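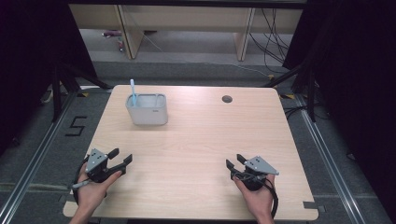
Roltden, March

3 min read

Speaker notes: The Desk and What Stays on It

(Wait for the coffee people to sit down. They won't. Start anyway.)

Good morning. I'm Marisol Huerta, and I have been given a slot to talk about desks. My mother has stopped telling people what I do.

Leave the tabletop up while I talk. Light wood grain, rounded corners, one white container toward the back with a divider inside and a light blue stick standing up in it. Most of you have already decided what the stick is for. Hold on to your answer, we'll want it at the end.

First point: the container. At Wornano we bought two dozen handsome trays for the shared desks, all open, all one compartment. Within a month each was a small landfill. Then Kyung-hwa Seo swapped in tubs with a divider, and people began to sort. Sort what? Pens on one side, everything they felt guilty about on the other. I count it as progress.

(Pause for laugh. If no laugh, drink water.)

Second point: put it at the back. A container in the middle of a desk is an obstacle, and people will go around it for six weeks before anyone moves it two inches. At the back it becomes scenery – which is the most you can ask of stationery.

Third: the hole. Back right, dark, round. The furniture trade calls it a grommet and believes you will run cables through it. Our cleaning crew at Tanguy fished out paper clips, sugar packets and half a parking permit. If your desk has a hole, somebody will feed it. Fit the cap. You have lost the cap. Order more caps.

Fourth: tags. Lower right corner of the table, small and white. I have peeled off hundreds of these and I regret maybe five. Before you peel, read it. At Rarnunine I removed a whole floor of asset numbers in one very satisfying afternoon and spent the spring putting them back.

(Skip the chair story if past 10:20. Kyung-hwa will signal. She enjoys it.)

Back to the stick. Ask for hands: stirrer, pointer, part of something else? Let them argue for two minutes. Then ask who would throw it away. It's always fewer people than you'd think, and that's our storage budget.

Questions. Handouts are by the door, under the mints.

4 comments · 11 shares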